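Who's got the rec league final Saturday? Altalbridge vs Pernetti

courtside_mel
OK the bracket finally went up and it's us (Altalbridge) against Pernetti on Saturday. I know half this board already decided Pernetti wins by 20, but hear me out. We held them to 14 points in the third and fourth quarters combined last time, and that was with Jerel on the bench with three fouls before the half. If he stays on the floor I like our chances a lot!

benchmob2624
You held them to 14 because they were up by a mile and playing their end-of-bench guys. I was there. Their coach had his feet up.

courtside_mel
He did not have his feet up lol. And their starters were in until four minutes left, go look at the score sheet.

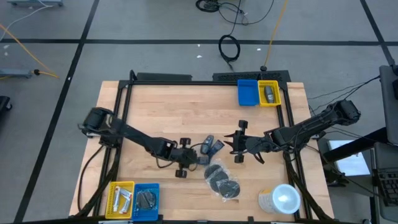 Anyway, my real point is the spacing. Pernetti packs the lane and dares you to shoot, and in the last game we stood in two clumps and let them. I've been drawing it up for my brother at the kitchen table all week (he's patient). Think of black tape lines on a gray floor, marking it off in rectangles. I want one player per rectangle and nobody sharing. Put Jerel at the elbow, a shooter in each corner, and make their big guy pick somebody to guard.

oldgymrat
Nice on paper. Who are the two corner shooters? You've got one guy on that roster I'd trust from the corner and he's nursing an ankle.

courtside_mel
Larasati Hartono's kid brother can shoot, he just never gets the ball. And the ankle is fine, he ran the whole practice.

benchmob2624
"Ran the whole practice" is what everybody says about every ankle.

pickandpop_dan
Neutral here, I play for Besnard and we got bounced in the semis. Having guarded both teams this year, Pernetti is deeper but Altalbridge is way more annoying to play. Jerel talks the entire game. Their point guard hates it. If it's close with three minutes to go I'd take Altalbridge, but I don't think it'll be close.

oldgymrat
Same. Pernetti by 11 or so. Rebounding. They scored 121 on Besnard, sorry Dan.

pickandpop_dan
Double overtime!! Why does everyone leave that part out

courtside_mel
See, and they were gassed by the end of it. They don't like running. So we push it after every miss, even the ugly ones, and by the fourth they've got nothing in their legs.

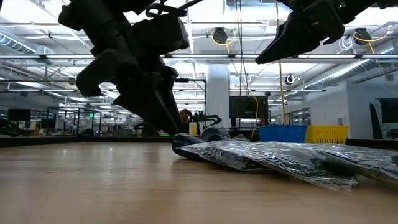 The other thing is free throws. We left a ton of points at the line last time and I'm including two of mine, yes, I remember them. Hit those and it's a one-possession game going into the last minute. I'm not saying we're the better team top to bottom, I'm saying it's one game and Jerel owes them one.

benchmob2624
OK the free throw thing I'll give you. Still Pernetti. If you win I'll wear the Altalbridge shirt to opening night next season.

courtside_mel
Screenshotted. What size are you?

benchmob2624
XL. You won't need it.

oldgymrat
Does anyone know if tip is still at 6:30? The flyer in the lobby says 7.

pickandpop_dan
6:30, the women's final got moved after it. Get there early if you want the good side of the bleachers.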